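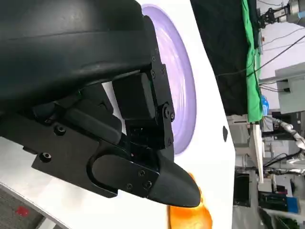

The Zusudico gripper over the test table, purple plate behind it.

I've had the Zusudico kit on trial since the start of the month. Mounting it took 90 minutes, mostly spent on cable routing. The kit costs $2,528 with the wrist camera, and spare fingertips are $26 each.

The fingertips are the part I care about. Our old gripper from Jiritz was fine with cups and boxes and bad with food. 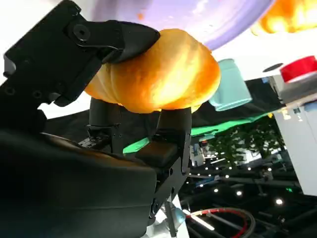 Bread is my usual test for grip force, and I leave the setting low for it. The software is slower to learn than the manual claims. Liesl Ruchti wants to try it on fruit next, and the trial runs until December.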